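Parnon Home Trials — Working Group Minutes
Meeting held 8/14/18, Stestorport office, second floor
Chair and minutes: Daiane Miranda

1. Minutes of the last meeting
Accepted with one correction. The Sopacua invoice was for 1,185, not 1,158.

2. Bed and clothing tasks
The group looked again at whether a machine can be trusted to tidy a bedroom. Recorded demonstrations now stand at 3,110, of which 274 involve bedding or clothes left on a bed. Daiane said the bedding share is too small to say much from. Hard items such as cups and boxes are being picked up reliably in the test room. Cloth is not. The arm often takes two layers when it should take one, and it has trouble telling where a dark garment ends once it is bunched up.

There was a long discussion about speed. People doing the chore with the hand tool move quickly between grasps, and many of those stretches are too smeared to label. One view was to ask everyone to slow down. The other was that slow chores are not real chores, and the blurred stretches should be kept and marked. Agreed to keep them for now.

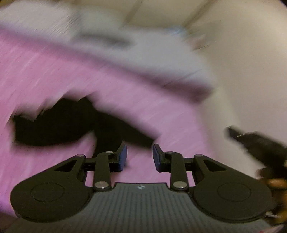
Item 2: hand tool with fingers open over pink fabric, black cloth item behind.

Making a bed from start to finish was put back to February. Picking up single garments stays on the current list.

3. Shop-floor trial at Femiline
Femiline would like the arm to fold returned stock and put it back on the shelf. The store manager asked for 20 items in a row without help before it goes near customers. We are not there. The best run so far ended on a knit top that folded over itself. Agreed to offer Femiline a sorting trial first — no folding — and see if they are interested.

4. Finger pads
Pads are wearing at the tips. Sopacua to quote for a softer set. Decision held over until the quote is in.

5. Actions
Daiane to write to Femiline about the sorting trial.
Daiane to get the pad quote from Sopacua.
All to mark blurred stretches the same way, using the wording sent out after the last meeting.

Meeting closed at noon. Date of next meeting to be sent by email.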